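Speaker notes: Engraving a guitar songbook from mixed sources
Melgate print music meetup, April 7, 2025
45 minutes plus questions

Slide 1. Title

Introduce the project. Verstraete edition, guitar and vocal, standard notation over six-line tablature, with chord frames above the vocal staff. Scope for the talk is engraving and proofing. Licensing and arranging are out of scope. If asked, say that the Lanbridge office handled clearance and move on.

Mention that the handout has the full list of settings. People do not need to copy numbers from the slides.

Slide 2. What arrived

Three kinds of source. Older notation files exported to MusicXML. Scanned lead sheets. Typed tablature in monospaced text with no rhythm at all. The third kind took most of the hours.

Total came to 400 pages after layout. The first estimate was lower because it left out repeated endings written out in full. Written-out endings were kept in most songs. A player with both hands on the instrument does not want to turn back four pages for a second verse.

Slide 3. Page size and staff size

Trim is 9 by 12 inches. Staff height for notation is 6.5 mm. Tab line spacing is set at one and a half times the notation spacing. The fret numbers need the room. At equal spacing, a two-digit fret touches the line above and the line below.

Show the comparison: left side at equal spacing, right side at 1.5. Pause here. Let people read the twelfth-fret passage in both.

Inside margin is wider than outside by 5 mm. The binding is perfect bound for the first run. A lay-flat binding was priced and dropped.

Slide 4. Fret numbers

Font is a plain sans, medium weight, with a white box behind each number to break the tab line. The box has to be wider for two digits, and the program did not do this by itself. We wrote a small script that checks the character count and sets the box width.

Parentheses mean a tied or held note at the start of a new system. They do not mean a ghost note. Ghost notes use an x. Some of the source files used parentheses for both, and every one had to be checked by ear against the arranger's demo.

Slide 5. Rhythm in the tab staff

Decision: no stems in the tab staff when standard notation sits directly above. Stems are printed only in the tab-only exercises at the back.

There was disagreement about this. The case for stems is that many players never look at the upper staff. The case against is density. With stems, bends and slides collide with beams in nearly every solo. Test prints settled it. Leave time for a question here, there is usually one.

Slide 6. Bends

Bend arrows go above the tab staff, with the amount in text: 1/4, 1/2, full, 1 1/2. Use "full" and not "1". A lone 1 above a tab staff gets read as a finger number.

Pre-bends get a vertical arrow. Bend and release gets up, then a curve down to the returned fret in parentheses. Two-string bends get separate arrows only if the amounts differ.

Arrow height is fixed at two tab spaces above the top line regardless of which string is bent. Variable height looked neater in single bars and worse over a full page. 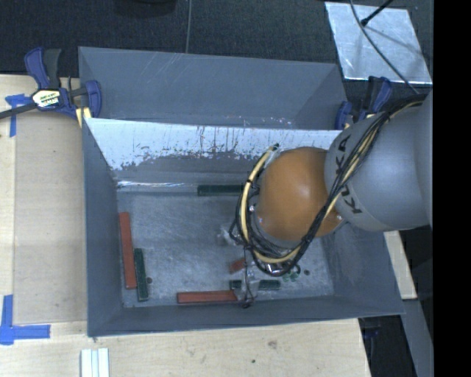
Slide 7. Chord frames

Frames show five frets. Position number goes to the right of the frame, level with the first fret shown. Open and muted symbols go above the nut line. Fingering goes below, outside the frame.

The library holds 1062 frames. That is far more than the edition needs. It carries over from earlier Verstraete books, and the naming is uneven. Examples on the slide: Asus, Asus4, A4 all point to the same shape. We normalized to Asus4 and kept the other two as aliases so that old files still open.

One rule to stress. A chord name on the page must match what the guitar part plays. If the capo is at the second fret, the frame shows the played shape, and the sounding chord is given once, in the note under the title. Double chord names on every bar were tried in the first proof and taken out.

Slide 8. Capo and tuning notes

Position is top left, under the title, above the tempo mark. Order is tuning, capo, tempo. Strings are listed low to high, with flats and sharps spelled out as symbols.

For songs tuned down a half step, notation is written as if in standard tuning. The tuning note says so. This is common practice, but keyboard players in the room may object. The piano reduction is a separate file at sounding pitch.

Slide 9. Lyrics

Lyric font is 10 point. Verse numbers hang to the left. Hyphens between syllables, extender lines after the last syllable of a held word.

Note spacing is driven by the music first and lyrics second. Long one-syllable words ("through," "strength") push notes apart, and the tab below follows. Accept up to 15 percent stretch. Past that, break the system one bar earlier.

Third and later verses go in a text block on the last page of the song if the rhythm matches verse one. If the rhythm differs in more than two places, set the verse under the notes.

Slide 10. Page turns

List every turn in a spreadsheet before layout is locked. Each one gets a grade: rest, held note, open strings, or bad. Bad turns go back for another pass.

What helped most was starting each song on a left page where the length allowed. It costs blank pages. Blank pages were filled with the tuning charts and the strumming patterns, so very few stayed blank in the printed book.

What did not help was shrinking the staff to save a turn. Two songs went out that way in the sample and both were reset.

Slide 11. Proofing passes

Pass one is playback. It catches wrong notes and missing ties. It does not catch wrong strings, as the fifth fret on one string sounds the same as the open string above it, apart from the B string, where it is the fourth fret.

Pass two is hands. A player goes through the tab at half tempo and marks anything that cannot be reached. The usual fault is a position jump caused by automatic string assignment. The software picks the lowest available fret for each note on its own and ignores the phrase.

Pass three is paper. Printed at full size, read with a ruler, one item type at a time. All bends, then all slides, then all chord frames. Reading everything at once is slower and finds less.

The log closed at 1605 corrections. Most were collisions and spacing. Wrong fret numbers were a small share, but those are the ones buyers write in about.

Slide 12. Promix and the backing tracks

Backing tracks were exported from the same notation files and balanced in Promix. Keep this short. Two points only.

First, measure numbers in the book and the markers in the audio session have to come from one source. We exported the marker list from the notation file after layout was locked. Doing it before meant that every added pickup bar shifted the list.

Second, count-ins. One full bar in simple meters, two bars for anything slower than 60 beats per minute. Pickup notes come out of the count-in bar. Print the count-in length in the book next to the tempo.

Slide 13. Files for the printer

PDF, fonts embedded, black only on inside pages. Check that thin lines are true black and not a four-color mix. One file in the sample had tab lines in rich black and they printed with a faint color edge.

Minimum line weight is 0.1 mm for tab lines, 0.12 mm for staff lines. Anything thinner broke up on the uncoated stock.

Slide 14. What would change next time

Lock the chord names before any layout starts.
Ask arrangers for string assignments in writing, even rough ones.
Agree on the meaning of parentheses on day one.
Set up the page turn sheet with the first song and not the tenth.
Keep one person on bends for the whole book.

Slide 15. Schedule and questions

Second printing is planned for July with the correction list applied. Errata will go up as a single PDF, sorted by page.

If time is short, skip slides 12 and 13 and go straight from proofing to 14. If there is time left over, bring up the solo page with the stacked harmonics and go through the spacing by hand.

Likely questions: left-handed frames (no, not in this edition), bass tab (separate book, five-string parts reduced to four where possible), digital version (same layout, fixed page).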